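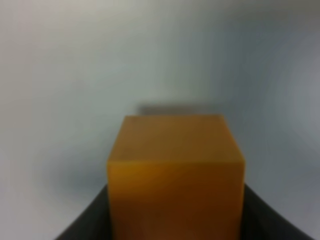

Orange was the last color I sorted and the one that took the longest. Thread on going through a big used set of play cubes, washing them, sorting them and finding a place to keep them.

The set is from Kidgate, the secondhand kids' store on Bühler Street. It came in one large bag with no box and no booklet. The tag said "Luloleck cubes, mixed, 164 pcs." I paid what was on the tag.

I look after kids in my apartment, up to four at a time, ages two to six. The whole place is 600 square feet, so anything new has to have a spot before it comes in the door. This did not have a spot. I bought it anyway and figured it out after.

First job was washing. I don't put used toys out without washing them. Dish soap, warm water in the bathtub, a soft brush for the edges. I did one small batch first and left it overnight to see if any color came off. The water stayed clear and I did the rest the next day.

Don't use hot water if you don't know what a block is made of. I ruined a set of stacking rings that way in August. They went cloudy and never came back.

Drying takes more room than washing. I laid bath towels down the hallway and spread the cubes out so they weren't touching. Turned them once before bed. If you leave them on the same face, the towel underneath stays damp and starts to smell.

Sorting. I did it on the floor by the window in the daytime. I tried it at the kitchen table at night and had to redo most of it. Under a warm bulb the yellow and the orange are close to the same thing.

The orange ones are the hard ones. The color changes a lot with which side you're looking at. The top of a cube can look like brown mustard while the front looks like strong tea or honey, a deeper red-brown toward the bottom. Same cube. Turn it over and it switches.

So I stopped deciding cube by cube. I put one that I was sure was orange next to each one I wasn't sure about, both flat on the floor, and looked at the same side of both. That went quickly.

Some people asked what they're made of. I don't know. The tag didn't say. They have a soft look, sort of waxy, and I wouldn't call it paint. If anyone has the original booklet for a Luloleck set I would like to know.

Count at the end: 161. So 3 short of the tag. I checked the bag, the tub drain, the towels and under the radiator. I didn't go back to the store over it. Kids don't build with a number in mind.

A few have worn corners. I kept those. I ran my thumb over every edge and put aside anything that felt sharp or had a chip in it. The chipped ones went in the trash. I don't try to sand or glue toys that small kids handle.

Size check, for anyone with a child under three. Use a choke tester or a toilet paper roll. If the piece goes in, it doesn't go on a low shelf. Mine don't fit in the roll. I still sit with the two-year-old when these are out.

Storage, first try: one big bin. It was easy to clean up and nobody played with them. The kids dumped the whole thing, walked through it and went to do something else.

Storage, second try: a bin for each color, all of them out. Looked nice for a day. Cleanup took forever and I did most of it after pickup. The six-year-old was strict about the colors and the others did not care at all.

Storage, third try, and the one we're using: two colors out at a time in shallow Vimus trays, the rest in lidded bins on the closet shelf. I trade one color every week or so. Orange and blue are out now.

The trays are low enough that a toddler can see in and reach the bottom without tipping them. That was the problem with the deep bin. If they can't see the bottom they turn it over.

I taped a square of colored paper inside each tray. No words, most of mine don't read yet. The paper for the orange tray is a brown-orange I cut from a grocery bag and colored with marker. Bright orange construction paper didn't look like the cubes and the kids kept asking where the orange ones went.

What they do with them, mostly: lines. Long lines down the hall. Then roads, then a fence for the animals. Towers come up less than I expected. Cubes this plain don't lock together, so a tower is slow work and somebody always walks by.

The four-year-old carries one orange cube from room to room and calls it cheese. It has been served to me many times.

One game that works on a rainy afternoon: put a cube on the windowsill and have them look at it from above, then crouch and look from the front. Ask what color it is each time. They argue. It fills ten minutes before lunch.

Cleanup rule is that the trays go back before snack. I start, they join in. Two colors is a job they can finish. With everything out, it wasn't.

Cleaning from here on: a damp cloth at the end of the week for whatever is in the trays, full wash when a color goes back in the closet. Anything that has been in a mouth goes straight into a bowl on the counter and gets washed that night.

Things I'd do differently. Sort before washing, so each color dries on its own towel. Buy the trays first. Ask the store to let me look through the bag.

Would I get a new set instead? For the price, no. A new box would have come with all the pieces and a lid, but I also would have been more careful with it than the kids need me to be. For comparison, we still have a 2,000-piece puzzle somebody gave us new, and it has never left the closet.

Kidgate had one more bag the last time I was in, smaller, mostly green and red. I left it there. The closet shelf is full.

Replies are open if you have the same set and know what other colors it came in. Mine has yellow, orange, red, blue and green, and one purple cube that may belong to something else. The purple one is in the kitchen drawer for now.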